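July, Durrani desk task, picking up at 9:40 after the overnight run

Pause trimming. Notes so far, will clean up later (probably won't).

Problem again, for anyone reading this cold: the Wondeo policy freezes. Hands come up in front of the desk, open, and stay there. Sometimes it shakes loose by itself, sometimes we hit the timeout. Happens before the first reach more than anywhere else. We spent most of last month blaming the vision side and I don't think it's vision.

Went back through the demos with the Plidis viewer last night. 586 episodes in the desk set. Nearly all of them open with the operator holding still: hands up, looking, deciding. Same thing after a release, smaller. The policy sees a lot of "hands up, do nothing" with a target action equal to the current pose, and it learned that very well. Loss looks great on those parts. Of course it does.

So the idea is dumb and simple: cut the still parts out and retrain, nothing else changed.

How I'm cutting:

- joint speed under threshold on BOTH arms, finger command unchanged, for longer than the window -> mark as pause
- keep a few steps on each side so the velocity doesn't jump
- never cut inside a grasp. Fingers closing = keep, even when the arms are still
- never cut the last part of an episode. Policy has to learn to stop somewhere

First version only looked at the arms. Bad. It threw away the finger closing on small stuff (pen, marker, packet) since the wrist hardly moves there. Watched a couple of the trimmed clips and the object just appears in the hand. Fixed, re-ran the whole set, old output is in the folder marked DO NOT USE. Please do not use it.

Threshold: picked by eye from the speed histogram, there's a clear dip between sensor noise and slow real motion. The left arm is noiser than the right at rest, so each arm gets its own value. If someone swaps an arm or redoes the calibration these have to be picked again, they don't carry over. Values are in the config, not copying them here, last time I did that the notebook and the config disagreed for weeks.

11:15

Retrain done, both checkpoints on the machine. "Old" = full demos, "trim" = pauses out. Same seed, same number of steps, same image crop. Note that same steps means trim goes over its data more times since the set is shorter. Somebody will ask. Could match passes instead of steps, haven't.

Desk left dressed the way it was for the demos, clutter and shelf stuff and all. Policy's never seen a bare desk and I'm not testing that today. 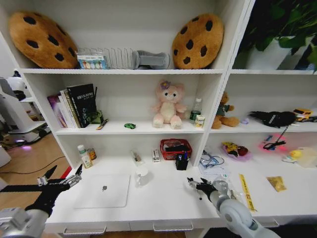 *Hands at the desk, right gripper near the clear plastic bag.*

Protocol, so it can be repeated:

1. both arms to the start pose, wait for the controller to settle
2. place the target inside the taped region on the layout sheet, position from the list
3. start the policy, start the clock
4. done = target picked up and released in the goal area. Timeout = fail. Hand on the e-stop the entire time
5. reset, swap checkpoint, same position again

Swapping every trial instead of doing one checkpoint and then the other. Slower, the load time is annoying, but we got burned by the light changing over lunch in the Brundcombe room and I don't want that argument again.

15 trials each.

| checkpoint | trials | done | not done |
|---|---|---|---|
| old | 15 | 6 | the rest, mostly freezes |
| trim | 15 | all but 2 | no freeze at the start |

Bigger gap than I expected. Went and checked that I hadn't mixed the labels. Load log agrees with the sheet, line by line.

The trim failures are both of the same kind: reach is fine, fingers close early, object gets pushed, hand goes to the goal area with nothing in it and opens. Very confident about it. The old checkpoint has that failure too but you see less of it, it tends to freeze before it gets that far. So can't say trimming made the early closing worse. Can't say it didn't either. Need to count it per attempted grasp and not per trial. TODO.

Also faster, trim gets to the first contact sooner on every position where both got there. Not a surprise, the wait is gone from the data. Approach speed itself looks the same in the logs, I overlaid them. Good, was worried we'd end up with a twitchy policy.

Things I'm not sure about:

- Looking before moving might matter. Operator holds still to find the target, and the policy maybe needs a moment when something gets moved mid run. None of the positions test that.
- Two-handed stuff. One arm holds, other works. With the both-arms rule we keep the holding part but the handover itself is often still on both sides for a bit, and I bet we're cutting some of it.
- One seed. Yes I know.
- The position list is easy. Everything's in the front part of the desk. Nothing behind the pen cup, nothing near the basket, nothing up on the shelves.

Asked myself whether to down-weight the pauses and keep them in. Same goal, softer. Would avoid the jump at the cut and would leave a bit of the waiting behavior in. Downside is another number to tune. Worth one run, it's a loss change only, no need to touch the data. Queued it as "soft". Same seed and steps as the others.

14:05

Network to the trainer dropped, the soft run restarted from zero. Lost lunch hour. Resume flag was off, my fault, now on in the default script.

Used the gap to check the cut points by hand. Pulled a random batch of cuts in Plidis and scrubbed across every one. Most are clean. The bad ones have something in common, the head view is moving while the arms are still. So image jumps across the cut even though the joints don't. Easy fix: add head motion to the pause test. Call it v3. Didn't retrain on it yet, want soft first so I'm only changing one thing.

Also found a handful of episodes where the arms never move for the first long stretch and then the recording just has a different desk layout. Somebody rearranged the desk with the recorder running. Trim removes the hold and leaves the jump. These should be dropped completely, wrote the ids in the shared sheet. If you recorded these, no hard feelings, but stop the recorder before you set up.

Long shot of the start pose distribution, since I had the viewer open: the hands in the demos start in all kinds of places, our tests always start from the one pose. Part of the freeze could be that pose sitting right in the thickest part of the pause data. Test for that is cheap: run OLD from a few different start poses and see if it still freezes. If it goes away then half my story is about the pose and not about the pauses. Should have done this first tbh.

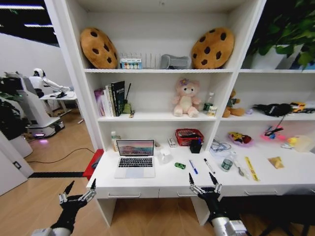 Could we just make the operators stop pausing?

It would help a little, but people need time to look and plan, and rushing them gives worse grasps. Cutting the pauses afterward is cheaper and also works on the demos we already have.

15:50

Old checkpoint from moved start poses: still freezes. Less, I think, but it's there from every pose I tried, so the pose isn't the whole thing. Didn't run enough of these to put in a table, videos are in the same folder with "pose" in the name. Treat as a hint.

Soft run is training, loss curve sits above trim like you'd expect (easy frames count less). Will finish tonight if the network behaves.

For whoever has the robot next:

- start pose file got renamed, it's now under durrani/start, the old path loads an old pose with the elbows lower and the forearms come close to the drawers. Don't.
- right hand needed a re-home once, after a hard push against the desk. Fingers were reporting closed while open. Check before you trust any grasp number
- leave the tape on the desk please
- layout sheet is on the clipboard, positions I've used are ticked

Next, in this order:

- [ ] soft, same positions, same swapping
- [ ] v3 cuts with head motion, drop the bad episodes
- [ ] more seeds for old and trim before anyone puts this on a slide
- [ ] early closing counted per grasp attempt
- [ ] harder positions, incl. behind the cup
- [ ] handover task, look only at whether trim hurts it
- [ ] match passes over the data instead of steps, one run

Configs comitted, branch is pause-trim. Sheet photographed and uploaded. Robot parked, e-stop in, charger on.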